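Ticket 2741
Project: Tustarach (two-arm upper body, home build)
Component: right wrist, hand bus
Status: open, workaround in place
Opened: 20/09/2026

Summary
Right hand drops off the bus for a moment during two-handed holds. Fingers keep their last commanded position, then jump when the link returns. Left hand not affected.

Setup
Both hands on one controller, separate channels. Control software is Gergate, build 323. Wrist cables were replaced in June. Arms and supply otherwise unchanged.

Steps to reproduce
1. Power up, home both arms, wait for the hands to report ready.
2. Load the two-handed hold routine, left hand high, right hand low.
3. Extend both arms over the table.
4. Rotate the right wrist inward until the palm faces up.
5. Hold. The fault shows up within a few minutes, sometimes at once.

Expected: continuous position feedback from both hands.
Got: "channel 2 timeout" in the log, feedback frozen, then recovery without a restart.

Log

Entry 1
Swapped the two hand channels at the controller. Fault stayed with the right arm and now reports as channel 1. Controller port ruled out. Channels put back.

Entry 2
Supply voltage measured at the right wrist with all fingers closing. Small dip, well inside limits. No dip lines up with a timeout. Supply ruled out.

Entry 3
Rolled Gergate back to the build before 323. Same fault. Went forward to 323 again. Not a software regression.

Entry 4
Moved the right wrist by hand with torque off and the bus live. Timeouts appear near the end of inward rotation and nowhere else. Repeatable. Points to the cable or a connector under tension.

Entry 5
Continuity check on the right wrist cable, off the arm. Straight: good. Bent to match the wrist at full inward rotation: one data line opens intermittently, close to the hand end. The left cable, same batch from Idahosa, passes in every position.

Entry 6
Compared routing. The right cable had been tied down too close to the joint, so the loop had no slack left at full rotation. Re-tied farther back along the forearm with a longer loop. Fault much less frequent but still present, consistent with a conductor that is already damaged.

Entry 7
Limited right wrist rotation in the config to stay short of the bad range. No timeouts in the runs since. Two-handed hold tested on grapes over the living room table, which load the fingers unevenly and make a jump easy to spot. Low hand underneath, high hand steadying.

Workaround
Keep the rotation limit on. Do not run the single-arm pouring routine, as it needs the full range and will stop on the limit.

To do
- Replacement cable ordered from Villmont, with a more flexible jacket. Fit with the longer loop.
- Remove the rotation limit and repeat steps 1 to 5.
- Make Gergate open a hand slowly after a lost link in place of jumping to the latest target. Separate ticket.
- Check the left loop at full rotation while the covers are off.

Leave this ticket open until the new cable has been run through the full range.
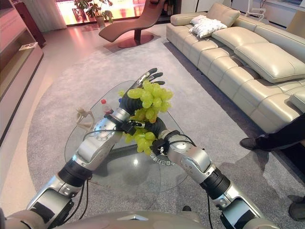
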